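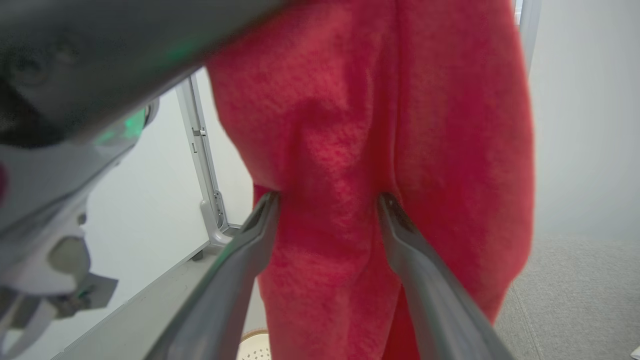
**Travbridge Water and Light** · Thread

**1.** The Travbridge Water and Light board has approved a change to the way residential electric customers are billed. The change takes effect with the January bill. The posts below cover the main points for households in Travbridge and Fornwood.

**2.** Customers may choose a time-of-day rate. Power used between 9 p.m. and 6 a.m. will be charged at the lower night price. Power used at all other hours will be charged at the day price. The standard flat rate remains open to every customer.

**3.** No household will be moved to the new rate without a signed request. Request forms are available at the Lowther Street office and will be mailed with the next bill.

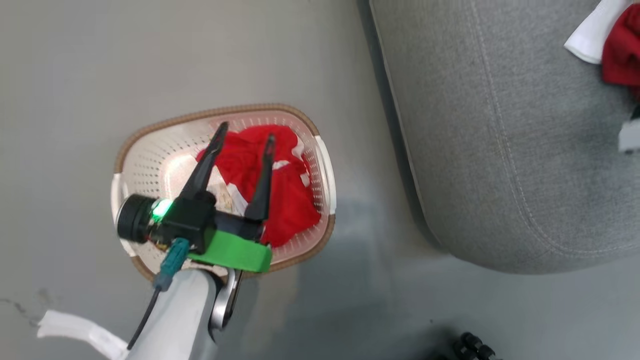
## Who may sign up

**4.** The rate is open to any home with a digital meter. Homes in the Lowther district still served by dial meters will receive a new meter on request, at no charge. Please allow 20 working days for the visit.

**5.** Renters may sign up if the account is in their own name. Where the landlord holds the account, the landlord must sign the form.
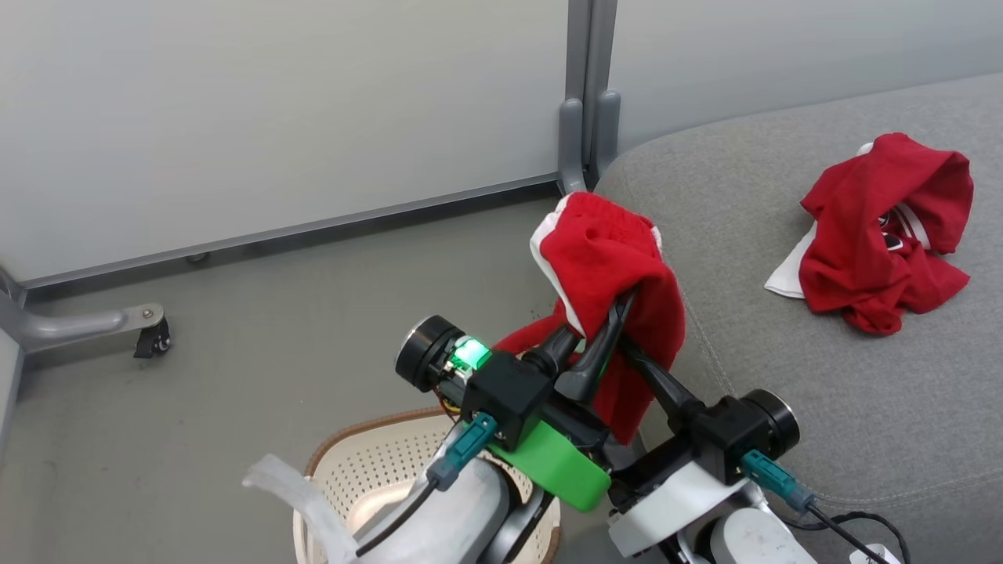
**6.** Homes with more than one meter must place all of them on the same rate. This includes meters for wells, barns and detached garages.

**7.** A customer who tries the night rate and prefers the old one may switch back after 2 full billing periods. There is no fee for the first switch. A second switch within the same year carries a charge, as listed on the back of the form.

## Questions received at the public hearing

**8.** Several residents asked whether the monthly customer charge will rise. It will not. The charge is set by a separate vote of the board, and no such vote is planned.

**9.** Iñaki Zabala of Fornwood asked how the change affects customers on level billing. Level billing may be combined with either rate. The monthly amount will be reviewed after the first half year. 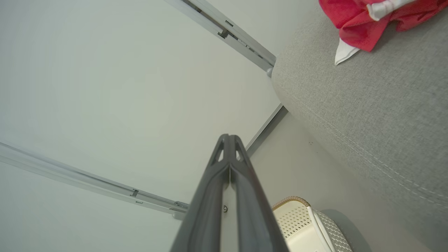 **10.** Mr. Zabala also asked that the day and night prices be printed on each bill. The board agreed, and the new bill layout will show both.

**11.** Written comments were received from 69 households. They may be read in full at the Lowther Street office during business hours. Names and addresses have been removed where the writer requested it.

**12.** Questions on the rate may be sent to Troels Stougaard, Customer Accounts, at the Lowther Street address. Please include your account number.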